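Clista Opens Household Chore Trials and Shares What Its Robots Still Find Hard

FELTAU, 2024-09-19 – Anyone who has ever stood over a full sink at ten at night has wondered when a machine will come along and take over. At Clista we get that question from neighbors, from shop owners and from our own families, and today we are glad to share a fuller answer than we have been able to give before.

Over the summer our team put its software through 279 different small jobs drawn from homes and shops. Some are the kind of thing you would do without thinking, like setting one object on top of another or putting a box back on a shelf. Others, like folding a fitted sheet, give plenty of people trouble too. The software now handles 200 of them well enough that we would let it try them in a real kitchen or stockroom with one of us standing by. The rest need more work, and we would sooner say so plainly than promise you a butler by the holidays.

Much of the practice happens in simulation, where a robot can fumble the same job all night long and no dishes get broken. Small numbered blocks are a favorite there – they are plain little things, but tidying, sorting and stocking all come back to reaching for the right object and taking hold of it cleanly.

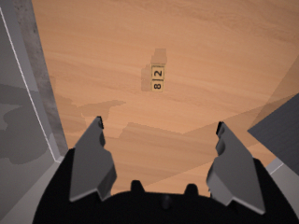

Simulated view from above: an open gripper and two numbered blocks on a wood surface.

"People expect the heavy lifting to be the hard part, and it's really the fiddly stuff," said Graham Pickering, head of home trials at Clista. "A sock, a grocery bag, a drawer that sticks a little. My mother asks me every Sunday whether it can do the ironing yet, and every Sunday I have to tell her no, but I do get to tell her we're closer than we were."

The next step takes the work out of the computer. Beginning in December, 8 households in Feltau and the Horrocks hardware store on its main street will each host a trial robot, called Zinari, for simple daytime chores such as clearing a table or straightening a shelf. A Clista staff member will be present at every session.

Families and shopkeepers who would like to be considered for later trials can add their names to our waiting list, which has room for 500 and is open now through the Clista website.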